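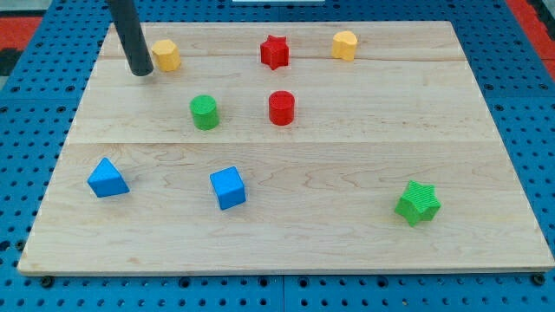

The Wollholm town council voted Tuesday night to let the old Cabrera toy works become 3 separate things at once, having failed over the better part of two years to agree on which one it should be. The ground floor will be a library branch, the upper floor will be rented to small businesses, and the yard out back will be a parking lot, which is what it has been since the fence fell down. Colored wooden blocks scattered over a pale board are about as good a picture of the council's planning process as anyone is likely to get, although blocks do at least have the decency to sit still while you think about them.

The vote was 5 to 2 and came at 10:40 p.m., by which time the public seats held a reporter, a man waiting for his wife, and the man's wife.

The toy works has stood at the corner of Mill and Second for longer than most of the people arguing about it. Cabrera made pull-along animals, alphabet sets and a marble run that older residents remember chiefly for the marbles. The firm moved its last saws out nine years ago and the town took the building in place of back taxes, a deal described at the time as a bargain. It has since needed a roof.

Under the plan passed Tuesday, the library gets 3000 square feet facing Mill Street. This is less than it asked for and more than it expected, and the head librarian was seen to write the number down and underline it. The branch will have a children's room, a row of public computers and a meeting room that can be booked by any local group, a sentence which produced a long discussion of what counts as local and a somewhat shorter one about what counts as a group.

The children's room will keep one of the Cabrera workbenches, to be sanded and cut down so that small people can reach it. Council member Wálter Yupanqui, who pushed for the bench, told the meeting that a town which made toys for three generations ought to have somewhere to play with them. It was the only remark of the evening to get applause, and he looked a little alarmed by it.

Yupanqui also asked that any blocks put out for children be plain wooden ones, with no batteries and no songs. The council agreed to this without debate. Several members appear to have grandchildren.

Upstairs is where the money is supposed to come from. Godarex, the property manager hired last spring to find tenants, reported that it has received 474 inquiries about the space. Asked how many of these had turned into signed leases, the firm's representative said that interest was very strong. Asked again, he said none, but that it was early days and the elevator was a factor. The elevator does not work. It was last inspected under a mayor who has since had a bridge named after him.

One likely tenant is Alik, the bakery now squeezed in next to the bus depot, which would like an office and some room for dry storage. Its owners did not attend but sent a letter, and a tray of poppy seed rolls. The council's lawyer advised members that the rolls should be treated as a gift and declared. By the recess there was nothing left to declare.

That leaves the yard. Residents of Second Street had turned in a petition with 200 signatures asking for a small park with benches and shade trees. Supporters of parking had no petition, but they did have cars, and these were in the yard. A compromise calling for a row of trees along the north wall passed easily once it was explained that the trees would cost no spaces. They will be thin trees.

The two no votes came from opposite directions. One member felt the town was spending too much on the building. The other felt it was spending too little, and that the whole thing would have to be done over again inside ten years. They have sat beside each other since the last election and were said to be pleased to have finally found something to vote together on.

There was also the matter of the sign. The painted Cabrera name still runs along the Mill Street side, missing its second A, and has been read aloud wrong by visitors for so long that some locals now say it that way themselves. A motion to repaint it failed. A motion to remove it failed by more. A motion to study it was carried, and a report is due back in March, when the council will also hear bids for the roof over the east stairs. That roof was not part of the roof that was already replaced.

The town engineer, given the last few minutes of the meeting, said the building itself is in fair shape. The brick is sound, the main beams are better than anything you could buy now, and the basement is dry except when it rains. He recommended new drains along Second Street before any books are moved in. The head librarian underlined that too.

Not everyone left happy. A resident of Mill Street, speaking during public comment, said she had been coming to meetings about the toy works since her son was in first grade, and that he is now taller than she is and learning to drive. She wanted to know whether there would be a place to park. She was told there would - out back, past the thin trees - and she said that in that case she supposed it was all right.

Work on the ground floor is to start once the state signs off on the library grant. The council expects that to happen over the winter, and the library branch would then open the following fall. Godarex will keep looking for tenants in the meantime and has promised a fresh count of inquiries at every meeting, despite being asked whether it might bring something else.

Plans for all the floors are on show in the town hall lobby during office hours, along with a comment box. Residents are asked to put only comments in the box. The next council session will take up snow removal, the dog license fee and, if time allows, the elevator.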